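サックスで「一人芝居つきの曲」を練習する手順（私のやり方）

吹きながら演技する曲、やったことありますか？　楽譜に「ここで三歩下がる」とか「客席に向かって小声で」とか書いてあるタイプの曲です。私は去年の夏、友人のブラニスラフ（Branislav Skála）が書いたアルトサックス独奏のための「Jasden」という曲を引き受けてしまい、最初の一週間はほぼ途方に暮れていました。音はそんなに難しくないんですよ。重音が少しと、スラップタンギングと、あとは息の音。なのに通すとボロボロになる。歩くと息が乱れるし、しゃべった直後の一音目は必ずひっくり返るし、で。

それから何度か本番をやって、似たような曲もいくつかさらって、自分なりの手順がだいたい固まってきたので書いておきます。サックスで書いていますが、クラリネットやフルートの人もかなりの部分はそのまま使えるはずです。

用意するもの

・楽譜のコピー（書き込み用。原本には書かないほうがあとで助かります）
・色鉛筆を二、三色
・メトロノーム
・録画できるもの。スマホで十分です
・本番で履く靴
・ストラップ。できればハーネス型も試してください

靴は本当に大事なので、最後に思い出すのではなく最初から出しておいてください。私は裸足で練習して、本番用の革靴を履いたとたんに足音がカツカツ鳴って、曲の中の一番静かなところが台無しになりました（リハーサルで気づいたのでセーフでしたけど、冷や汗ものでした）。

手順1　楽器を持たずに、声に出して読む

最初の二日くらいは楽器をケースから出しません。楽譜を机に置いて、音も、ト書きも、セリフも、休符も、全部声で読みます。音の部分は「たらら」でも「ぷー」でもいいです。休符は黙って指を折る。動作の指示は「歩く、歩く、止まる」と口に出します。

これをやると、音と動作がぶつかっている場所がすぐにわかります。「たらら」と「歩く」を同時に言えないところは、吹きながらでもまずできません。私はそういう箇所に赤で丸をつけています。「Jasden」だと一ページ目からもう赤だらけでした！

セリフがある場合は、この段階で意味も調べておきます。チェコ語のセリフが入っていたので、発音はイヴェタさん（Iveta Vondráček）に録音してもらいました。外国語のセリフは、カタカナを振って覚えるとあとで直すのがとても大変です。先に耳から入れてください。

手順2　楽譜を「音」と「体」に分けて色をつける

コピーした楽譜に色を塗っていきます。私の場合はこうです。

青…音だけの場所（立ったまま普通に吹く）
緑…体だけの場所（動く、しゃべる、見る）
赤…同時にやる場所

青はいつもの練習です。普通にさらえばいい。緑は楽器なしで部屋の中で練習します。問題は赤で、ここに練習時間の半分以上を使うことになります。

塗ってみると、緑から青に移る境目が意外とたくさんあるのに気づくと思います。動いたあとに吹き始める場所ですね。ここには縦線を引いて、どこでブレスをとるかを必ず書き込みます。作曲者はブレスのことをあまり書いてくれません（ブラニスラフに文句を言ったら「それは奏者の仕事」と返されました）。

手順3　歩きながらロングトーン

赤の部分に入る前に、基礎練習をひとつ。歩きながらのロングトーンです。

メトロノームを60にして、4拍で吸って、8拍のばす。その間ずっと、1拍に一歩ずつ歩きます。やってみるとわかりますが、足が着くたびに音が揺れます。かかとからドスンと下りると、その衝撃がそのままマウスピースに来るんです。膝を少しゆるめて、足の裏全体でそっと置くようにするとだいぶ減ります。

慣れてきたら方向転換を入れてください。振り向くときは首から先に回したくなりますが、それだとマウスピースの角度が変わって音程が下がります。おへそから回るつもりで、楽器と顔の位置関係を変えずに向きだけ変える。鏡の前でやると一発でわかります。

私はこれを毎日10分。飽きるのでそれ以上はやりません。

手順4　しゃべってから吹く、吹いてからしゃべる

ここが一番つまずくところだと思います。セリフのあとの一音目がひっくり返る問題です。

原因はいくつかありますが、私の場合は口の中の形が言葉のまま残っていることでした。たとえば「あ」で終わるセリフのあとは喉が開いて舌が低い。その形のまま高い音を吹こうとすると、まず当たりません。なので、セリフの最後の母音と、次に吹く音をセットで練習します。

やり方は単純で、セリフの最後の一語だけを言う、口を閉じる、鼻から吸う、くわえる、吹く。これをゆっくり繰り返します。速くするのはずっと後でいいです。口を閉じるところを飛ばすと、いつまでも安定しません。

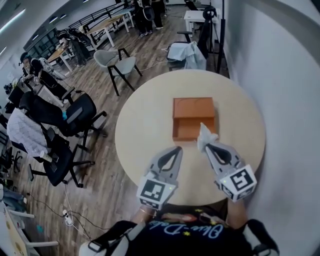 セリフは全部覚えてから楽器と合わせるべきですか？

先に全部覚えてしまうのがおすすめです。読みながらだと目線が楽譜に張りついて、しゃべっている間に姿勢が前に倒れ、次のブレスが浅くなります。どうしても時間がないなら、吹く直前の一行だけでも暗記しておくとずいぶん違います。

吹いてからしゃべるほうは、息の残りが問題になります。フレーズの終わりで吹ききってしまうと、セリフの頭がかすれる。これが狙いどおりならいいのですが、そうでないなら、フレーズの途中に小さいブレスをひとつ足して余裕をつくっておきます。あと、長く吹いた直後は唇がしびれて「ぱ行」と「ま行」が言いにくいです。セリフを変えるわけにはいかないので、ここは慣れるしかありません。吹いた直後に早口言葉を言うという、家族に心配される練習を私はやっていました。

手順5　赤い場所を、動作のほうを小さくして合わせる

いよいよ同時です。コツは、最初は動作を本番の三割くらいの大きさでやること。三歩歩くところは足踏み、腕を広げるところは肩を少し開くだけ、座るところは膝を軽く曲げるだけ。音のほうは最初から本番どおりの音量で吹きます。

逆にして、音を小さく、動作を大きくすると、動作のための息づかいが先に身についてしまって、あとから音を足すときに苦労します。これは私が実際にやってしまった失敗で、直すのに一か月近くかかりました。

小さい動作で安定したら、半分、全部と広げていきます。毎回同じ歩幅で歩けるように、床にテープを貼っておくのもいいです。ただしテープは本番前に必ず卒業してください。会場では下を向く余裕がありません。

手順6　「何もしない」を練習する

演技つきの曲で、見ていて一番落ち着かないのは休符のときの奏者です。私のことです。録画を見たら、音のない場所でストラップを直し、キイを触り、リードをなめ、まばたきを連発していました。もう恥ずかしくて見ていられなかった！

楽譜に何も書いていない休符でも、客席からは見えています。そこで、休符ごとに「どこを見るか」だけを決めて書き込むようにしました。譜面台の上の空間、客席の奥の非常灯、自分の左手。それだけで手がむやみに動かなくなります。気持ちをつくろうとするとかえって顔がうるさくなるので、私は見る場所だけ決めるやり方が合っていました。役者さんはまた別の考え方があると思います。

リードをなめるのは、最後の音の前にまとめて済ませておけない以上、どこかに入れるしかありません。長いセリフの前など、動きに紛れる場所を決めておきましょう。

手順7　通す、録る、見る

一日に通すのは3回までにしています。それ以上やると雑な通しを覚えてしまうので。

録画は二種類の見方をします。一回目は音を消して動きだけ。二回目は画面を伏せて音だけ。両方いっぺんに見ると、自分に甘くなるのか、なんとなく「まあいいか」で流してしまうんですよね。音だけで聴くと、動作のところで明らかにテンポが走っているのがわかって、けっこう落ち込みます。でもそこを直すと全体がすごく締まります。

できれば一度、この曲を知らない人に見てもらってください。私はヴォイチェフ（Vojtěch Šindelář）に見てもらい、「途中で楽器を置いたのは、壊れたのかと思った」と言われました。曲のクライマックスなのに。置くスピードをぐっと遅くしたら伝わるようになりました。

会場で確認すること

当日は時間がないので、確認することを紙に書いて持っていきます。

・床の音（本番の靴で端から端まで歩く）
・照明がついたときに楽譜が読めるか
・譜面台を何本使うか、どこに置くか
・楽器を途中で置く曲なら、スタンドの位置と高さ
・セリフが一番後ろの席まで届くか
・舞台袖から最初の立ち位置までの歩数

譜面台は、動く曲だと一本では足りないことがあります。私は二本使い、同じページのコピーを両方に置きました。めくりながら歩くのは見た目にもよくないので、コピーは惜しまないほうがいいです。

それから暗転。真っ暗な中で楽器を構えるように書いてある曲があります。家でも夜に電気を消して練習しておいてください。マウスピースを前歯にぶつけると本当に痛いです。

よく引っかかるところ

ストラップの長さ。立つ、座る、しゃがむが混ざる曲だと、ちょうどいい長さがその都度変わります。途中で調整する暇がないなら、一番難しい音がある姿勢に合わせておき、ほかの姿勢では少し我慢します。

息の音（エアトーン）の場所で動くと、足音や服のこすれる音に負けます。ナイロンの上着はやめたほうがいいです。私は衣装を決める前に、着たまま腕を動かして音を確かめています。

笑いが起きるかもしれない場所は、起きたときと起きなかったときの両方を練習しておくと気が楽です。待つのか、かまわず進むのか。「Jasden」の初演では笑いを待つつもりで間をあけたのに、しーんとしていて、あの数秒は長かった……。二回目の本番では待たずに進んだら、遅れて笑いが来ました。なんなんでしょうね。

今は次の曲、ケストゥティス（Kęstutis Jankauskaitė）がバリトンサックスのために書いた「Ankrah」をさらっています。こちらは床に座って吹く場面があって、バリトンの重さで立ち上がるところがどうしてもきれいにいきません。片膝を立ててから右手を床につく方法を試している最中です。7月に本番があるので、うまい立ち方が見つかったらこのページに書き足します。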